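4/16/24

6 min read

Convention badge arrived today, in an envelope so thin I nearly recycled it with the grocery flyers. My name is spelled correctly for the first time in my adult life, so I expect the hotel booking will fall through to balance things out.

The reason I'm going, as anyone who has lived near me this year can tell you, is that Venla Kiiskinen is signing. One session, two hours, tickets by lottery. She drew Brendura from the first chapter to the last and then apparently moved to a house without a telephone, and now she's coming to sit at a folding table and write her name for people like me. The publisher is Honkanen, who also did the English edition of Caltemeck, the one where they printed chapter nine twice and left out ten. I kept that copy. Oona says it's worth something. Oona also says that about her toaster.

I didn't win the lottery. I should put that down somewhere, since I've been telling people I'm "waiting to hear." I heard. There were 3,796 entries and 1,000 places, which are better odds than I've had with most things, and I still got the email with the sad cartoon owl. 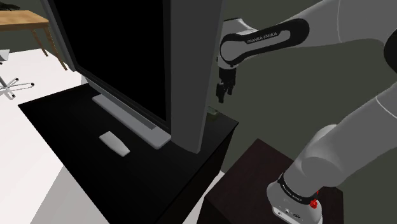

Oona Miettinen won, naturally. She has read one volume of Brendura, on a train, and gave it back with a coffee ring on the cover. She entered because I sent her the link and told her to, so I've got only myself to be annoyed at, and I've been working at it since lunch. She has offered to get my book signed. Books are limited to one item each, and she says she doesn't mind it being mine, and then there was a small pause on the phone in which I could hear her minding.

Spent the evening deciding which volume to send with her. Volume 1 is the obvious choice but the spine is gone. Volume 6 has the best cover, the one with the ferry, and also has my notes in it in pen from when I was nineteen and thought the margins needed me. I would rather Venla Kiiskinen not read "WHY??" next to her own dialogue. I could buy a clean copy, but then it isn't the one I read.

Rewatched the first two episodes of the Janescombe anime while I thought about it. Still bad. The theme song is still wonderful, and I still skip the recap, and I still end up rewinding because I skipped too far. They promised a second season in November and have since gone very quiet. 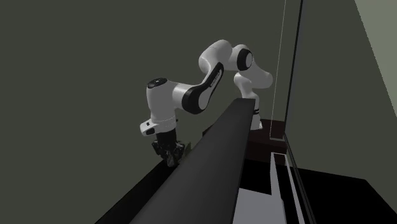 Robot arm and counter, computer render.

Packing list so far: badge, good shoes, bad shoes for when the good shoes fail, the tote bag with the broken strap – must fix strap – and sandwiches, because last year I paid for a convention center pretzel and I'm still thinking about it.

Volume 6, I think. I could tape the page shut.

4 comments · 2 shares

Recent entries
Things I have said to the ticketing website
Brendura reread, volumes 3 to 5
Caltemeck and the missing chapter
Shelf space, again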